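Print this page | E-mail to a friend

The long wait for a kitchen table
26 August 2018
By Þórarinsdóttir

Moved in with four chairs and no table. Fine, we thought. A week or two. That was before I went looking.

Tables are a racket. New ones are either flimsy or the price of a small car, and the second-hand ones in my part of Praltlow go before the advert's been up an hour. I missed an oak drop-leaf by the time it took to boil a kettle. Missed another because I stopped to ask how wide it was. Don't ask how wide it is. Say yes, then measure, then panic.

So, three months of eating off knees. Curry, mostly. A lot of toast. The chairs just stood about in the kitchen facing each other like a waiting room.

First proper lead was the Saturday-ish sale at the old Omora warehouse, down past the bus garage. Bring cash, bring a van if you can, bring gloves. Over 40 tables the day I went, stacked legs up, and most of them wrong. Too long, too low, a leg gone, a leg replaced with something off a bed. One had 24 little drawers underneath, for seeds I suppose, and no room for anybody's knees. Lovely thing. Stood there far too long working out if I could live sideways.

Learnt a few things anyway. Push down hard on each corner in turn. Get underneath, and never mind your trousers. Look for fresh screws next to old ones, which means somebody has been in there before you, and look for the tiny round holes that mean somthing else has. Smell the drawers. If it smells of paraffin, leave it. If it smells of cigarettes it'll go in a month or so with the window open, or so my aunt swears.

And height. I'd never thought about height. A table an inch too tall makes every guest look about nine years old. Sit at it before you pay, even if the seller sighs.

Then Studonari, the repair place up the hill. Two benches, one radio, a smell of wax you can taste. They don't sell much but they keep a back room of things people never came back for. Price on the one I liked was £125. It had been in there through two winters, pine top, turned legs, a burn the shape of an iron at one end. I offered less. They said no. I went home in a huff, ate soup standing up, went back the next morning and paid the £125.

Getting it home was a different story. Doesn't fit through our front door. Doesn't fit through the back door either, not until you take the door off, which took longer than the drive. Lost a bit of paint off the hall. Lost a bit of skin aswell.
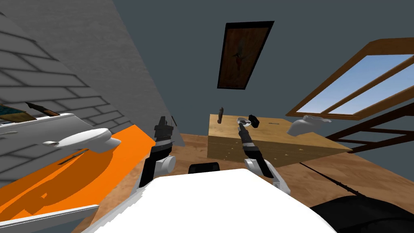
Brick wall, dark wooden floor.

It's in now. The burn is at my end, under the bread board. I've waxed the top twice and sanded it once, in the wrong order. Use a soft cloth and thin coats, and leave it overnight between them. The stuff in the flat tin does better than the spray, which went on like hair lacquer and stayed that way.

First night there were 10 of us round it, on four chairs, two stools, a piano bench and whatever else the neighbours passed over the fence. Gravy on the pine by half past seven. I minded for a minute or so, then someone put a hot dish straight down next to the iron burn and I stopped minding, there was a pair of them then.

Still need chairs. The Omora sale is on again in September and I've told everyone I'm only going for two. Matching, if I can get them. Probably I can't. There was a bench last time, long, green, bit of a wobble, and I've been thinking about it ever since.

Contact us | Copyright 2018, all rights reserved | Back to top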